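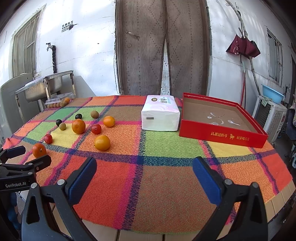 Oranges, tomatoes and limes on the plaid cloth, with the red box behind.

Home | Galleries | Collections | Visit | Contact

The Courtyard Table

The Brustevden Household Archive records the ordinary work of the home. This gallery, number 43 in the Cendance series, concerns the sorting of fruit on a courtyard table. Visitors may view more than 200 related photographs in the Arellano Reading Room.

On the Cloth
A mandarin in front, with dark plums set farther back on the green squares. Citrus and stone fruit share one surface at this stage.
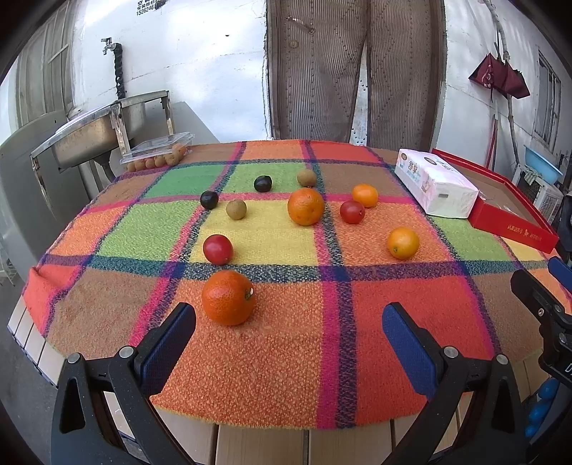 In the Tray
The red-rimmed tray has a brown cardboard floor, marked with dried white splashes. One yellow-orange fruit rests on it — a deeper orange tangerine is held near the side. 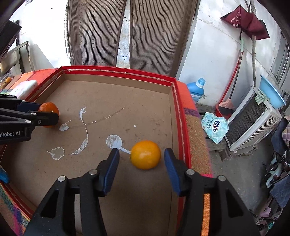 A reader, Musitow, writes that tomatoes were always kept apart from citrus at home, and asks that the archive note regional habits of this kind.

The Mixed Tray
Shallow box lids remain a common choice for small quantities of fruit.

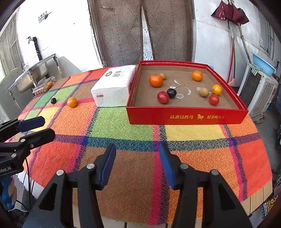 Oranges, tomatoes, a plum and kiwifruits together in the lid.

Last updated: June
Contact the Archive | Copyright Brustevden Household Archive | Back to top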